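Cetley Marble surface covering, cream/beige, gloss
Bench and enclosure use, four months

The Cetley covering is sold for shelves, countertops and display bases. I bought one roll, 1000 mm wide and 4000 mm long, and used it for the floor of a work enclosure and for one plain tabletop. The walls of the enclosure are done in a pink leopard-style pattern from Vundcombe, which gets a short section at the end. Both were bought at retail from Trornurent.

The cream and beige covering with small metal and plastic items on it:

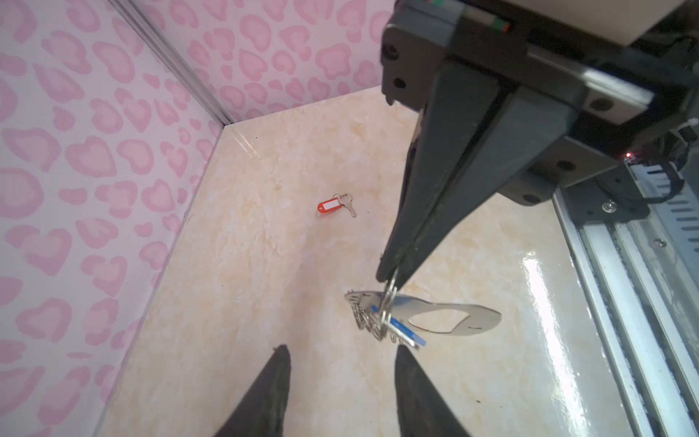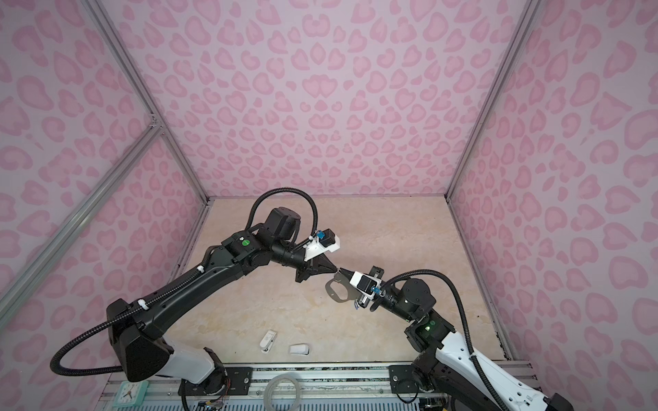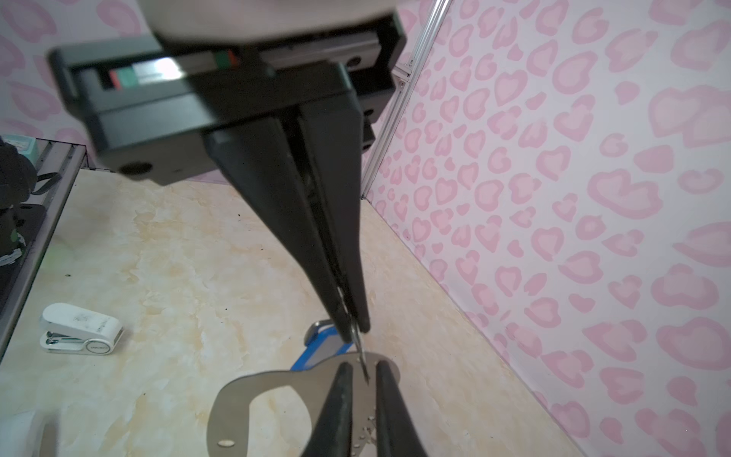 Delivery and condition. The roll came in a cardboard tube with a plastic cap at each end. One cap had come off in transit and the outer turn was creased along the first few inches. I cut that part off. The rest was clean, with no visible print faults. The width measured 1000 mm at both ends and in the middle. I did not measure the full length, but there was enough for the job with a usable remainder.

Cutting. The floor piece was cut to 1394 mm by 596 mm. The backing carries a printed grid, and the grid is not square to the roll edge. On a 596 mm cut the error came to slightly more than the width of the blade, enough to leave a visible gap on one side if you trust it. Mark from the factory edge with a steel square and ignore the grid. A new snap-off blade goes through in one pass. A used blade drags and lifts the top layer at the start of the cut.

Application. Peel a hand's width of backing, fix the short edge, and work forward with a felt squeegee. The adhesive allows repositioning for a minute or two. After that it grabs hard, and pulling it up stretches the sheet. I had three bubbles on the first attempt. Two pushed out to the edge and one needed a pin. The instructions call for 24 hours before use, which I followed for the floor and not for the tabletop. I have seen no difference between them.

Surface preparation matters more than the leaflet suggests. Any grit left on the board shows through as a raised point, and the gloss makes it easy to find. I vacuumed, wiped with alcohol, let it dry, and still ended up with one speck near the back edge. The leaflet says only "wipe clean."

Appearance. The print is a cream ground with soft tan veining. It will not pass for stone at reading distance, and at standing distance it is acceptable. The pattern repeats, but the veining is faint enough that the repeat is hard to locate on a single sheet. Seams are another matter. The veins do not match across a butt joint and Cetley gives no repeat length, so plan the layout around one piece wherever the roll width allows.

Contrast. This was the main reason for choosing it over plain white. Dark tools are easy to find on the cream. So are colored plastic parts — a red or blue key tag can be picked out from across the room. Bare silver metal is less distinct, particularly thin flat pieces lying near a bright reflection. White items are the weak case. A small white block or a white mini stapler separates from the surface mostly by its shadow, and under flat overhead light there is not much shadow to work with. If most of what you handle is white or pale, buy the darker version.

Glare. The finish is glossy and a direct lamp produces a bright spot. Moving the lamp moves the spot, but it does not go away. A diffuser over the lamp helped a good deal. Cetley does not list a matte version of this print. Nyarko does, at a higher price, and I would have paid the difference had I known how much time I would spend adjusting the light.

Wear. The load in my case is light hardware: loose keys, clips, small hand tools. Keys dropped from hand height have left no mark I can feel with a fingernail. Locking pliers are heavier and need more care. Set down flat, they are fine. Dragged by the jaw end, they left a hairline on the tabletop, visible at a low angle and nowhere else. I now lift them.

Small flat parts are awkward to pick up from a surface this smooth. A loose washer has to be slid to an edge or lifted with a nail under the rim. Light objects also slide when nudged. A piece of shelf liner under the parts you use most will fix that, at the cost of covering the thing you paid for.

Cleaning. Pencil comes off with a damp cloth. Ballpoint needed alcohol. Permanent marker came off with alcohol and left a faint gray shadow, still present. Machine oil wipes off without trace if caught the same day. I have not tested acetone and the leaflet advises against it.

Edges. Three of four floor edges are still flat. The front one began to lift at a corner in October and was pressed back down with a warm iron through a cloth. It has held. If the front edge gets sleeve or wrist contact, wrap it over and under the board instead of trimming flush.

Vundcombe wall pattern. Pink rosettes on a pale ground, somewhere between a heart and a leopard spot. It was chosen by someone else in the household and I have stopped noticing it. From a technical standpoint it cuts more cleanly than the Cetley and has less tendency to stretch. The repeat is obvious and should be lined up at the corners if you care about that. I did not line it up. Wiping with a damp cloth has caused no color transfer.

Price and alternatives. Trornurent sells the Cetley by the roll only. For one tabletop this means a lot of leftover material. Nyarko sells by cut length, so the total can come out lower for a small job even at the higher unit price.

Ratings, out of five:
Print quality: 4
Adhesive: 4
Scratch resistance: 3
Glare: 2
Backing grid: 1
Overall: 3.5

I would buy it again for a floor or shelf base. For a bench under a strong lamp I would buy the Nyarko matte.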